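4.3 Two-arm board task

The peg and drawer tasks in Sections 4.1 and 4.2 use one arm at a time, so they say little about how the two controllers behave when both hands have to keep up a light, steady contact. For that we used a whiteboard. One gripper holds a marker, the other holds an eraser, and the operator or the policy has to draw a closed loop with the first and wipe with the second. We chose a board on a tilting stand because it punishes too much force: push hard and the board rotates on its side knobs, push too little and the marker skips.

We compared two controllers on the same pair of arms. The first, Kellel, is a plain position controller with a fixed stiffness at the wrist. The second, Trurkell, is an admittance controller that lets the commanded pose give way once the estimated contact force passes a set limit. Both ran from the same laptop and took the same targets, and both used the head camera as the only view. The arms, the gripper housings and the fingers were left unchanged between conditions. We had planned to include a third controller, Brundham, but its joint limits did not match our left arm after the September rebuild, and we dropped it before any trials were counted.

Each trial started with both tools already gripped and held clear of the board. A trial lasted at most 30 seconds. It counted as a success if the loop was closed, if both tools were still in the fingers at the end, and if the board had not turned on its stand by more than the tape mark on the left knob allowed. The quality of the loop was not scored. An early version of the protocol did score roundness, but the two people scoring did not agree often enough for the numbers to be useful, so we removed it.

Targets were sent as 3000 waypoints per trial for the pair of arms, and the same waypoint files were played back under both controllers. This matters for the comparison. With live teleoperation the operator corrects for the controller without noticing, and in our pilot runs the gap between Kellel and Trurkell nearly vanished for that reason. Playback is a harder test -- the file does not know that the board has moved.

Grip was a separate problem. The fingers are flat, and a round marker rolls in them when the tip drags. Under Kellel the marker rolled most often on the upward part of the loop, where the fixed stiffness let the side load build up. Under Trurkell it rolled less, but the tip lifted more, and the line came out thinner. The eraser gave no such trouble under either controller. Its flat sides sit well in the fingers, and the main fault there was a corner lifting from the board, which leaves streaks.
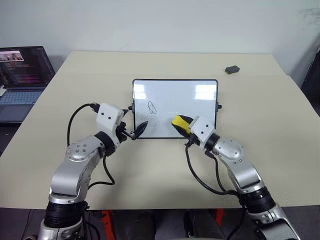 Figure 6. Marker in the left gripper and eraser in the right gripper during the board task.

We also looked at cable drag, which we had not expected to matter. The gripper cable adds a small torque at the wrist that changes with the pose of the arm, and the force estimate in Trurkell reads this torque as contact. In 13 trials the controller backed away from the board before the marker had reached it. Gyula Kerekes re-fitted the force offset at several poses instead of one, and we did not see the fault again in the trials that followed. The offset table is part of the code release, dated 2020-05-31.

The force log holds 2600 samples per trial. We filtered it with the same low-pass filter for both controllers and made no further correction. Readings from the first second were left out, as the arms are still moving in from the start pose. All board trials were run in the Vídalín lab under the ceiling lights, and no lighting changes were made between conditions. Results for the two controllers are given in Section 5.3, together with the grip failures, which we list separately for the marker and the eraser.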